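Stoker season 2: is there a longer cut of the finale?

Posted in: TV series, episodes and versions

rusnak_fan
I've been rewatching Stoker on Traltenum and I'm up to the end of season 2. I'm sure that when it first aired the finale had a scene in the harbour office after the trial, where the brother hands back the keys. The version streaming now goes straight from the courtroom to the credits. Did I imagine it, or was it taken out? I'd also like to know if the disc set has it. My copy of season 1 is the plain one with no extras.

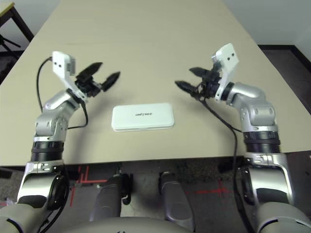
Replies (3)

harbourlights
You didn't imagine it. The finale went to air in a double slot and was later trimmed to fit a normal hour for repeats. Traltenum has the repeat version. The keys scene is the biggest loss, but there's also a short bit with the neighbour in episode 8 that went the same way. Rusnák wrote both and has said in the commentary that he wasn't asked about the cuts.

The disc set from Prarkar has the full finale. Check the back cover before you buy. The first pressing was 3000 copies and lists 11 episodes, with the finale as one long one. The later pressing splits the finale in half and uses the repeat version, so it's no good for what you're after.

kettle_on
pretty sure it was never in there, you might be thinking of the other one with the lighthouse. i watched it on telly at the time and don't remember any keys

subtitles_please
harbourlights is right about the discs. I have the first pressing and the scene is there, straight after the verdict. The subtitles drift out of time for the last part of that episode, so turn them off and back on at the chapter break if you use them. The commentary is under Set Up on the main menu instead of Extras, and it took me ages to find it.

If you only want to read the scene, the shooting script was printed in the programme guide for members in March that year. Our local library had it in the magazine storage and you had to ask at the counter. The printed version has a few lines for the brother that weren't used in either cut. 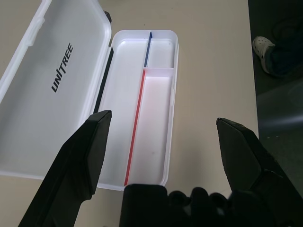 Page 2 of 2

rusnak_fan
Thanks, that's the one. I'll look for a first pressing second-hand and try the library in the meantime.

This thread is closed to new replies.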